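News > Community & Home

New worktops in at Verholm hall kitchen

The kitchen at Verholm hall is back open after a refit that took most of April. New worktops, two new sinks, and the old serving hatch finally opens all the way.

Bookings had been on hold while the work was done. The lunch club moved to the library annexe and the Gurby baking group just stopped for a bit. Both are back in from this week, mornings as before.

Xuelian Ren, who runs the bookings, said the old tops had to go. "Burn rings, swollen edges, a crack you could lose a teaspoon in. We'd been putting a cloth over the worst of it." The new ones are plain and pale, no pattern - picked over a speckled grey by 10 votes at the spring meeting. Not everyone was happy. Tshepo Steyn wanted the speckle and still does. "Shows every crumb, this," he said. "But it wipes down quick, I'll give them that."

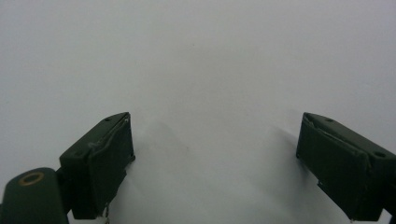
What it cost

Total for the tops and fitting came to £753, with a further £288 for taps and sealant. Paid for out of the jumble sale money and a bit left over from the roof fund. The cooker has not been replaced, that will have to wait untill next year.

Users are asked to bring their own boards and not cut straight on the surface. Hot pans go on the trivets, in the drawer left of the cooker. No bleach please - washing up liquid and a soft cloth only.

Hanyu Yao is after someone to take away the old tops, which are stacked by the bins. Free to anyone with a van. Would do for a shed bench or similiar. Ask at the hall before 4pm.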